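La pinza de los lunes malos

A mí me contrataron en Prelidia para comparar pinzas, y la primera semana ya tenía una favorita, cosa que no se debe hacer (pero quién no).

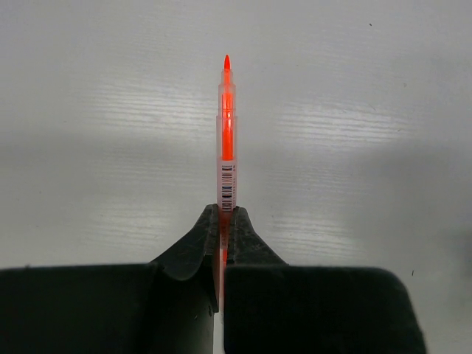

Nesma Kettani, mi jefa, quería números. La Heson contra la Belkadi, 115 agarres cada una, el mismo brazo, la misma mesa, el mismo controlador. Yo apuntaba en una libreta y ella en una hoja de cálculo, y a media tarde ya no coincidíamos.

—Te salen 82 buenos con la Heson —me dijo—. A mí, 100.

—Es que yo no cuento los que tiemblan.

—¿Y quién te ha dicho que no cuenten?

Pues nadie, claro. ¡Pero es que temblaban! La Belkadi cerraba con un suspirito, despacio, como quien le coge la mano a su abuela, y la Heson cerraba como una puerta con corriente. Intenté explicárselo a Nesma con estas mismas palabras y me miró largo rato por encima del café.

Aquella noche me quedé sola con el proyecto Rerum abierto en la pantalla y repetí la serie entera de la Heson, contando esta vez también los temblores. Bajé un poco la fuerza, cambié la velocidad de cierre, volví a empezar. A las once y pico la oí cerrar bajito, casi con vergüenza.

—Anda —le dije—, así que sabías.

Borré el 82 de la libreta y le escribí a Nesma que mañana me trajera otro café.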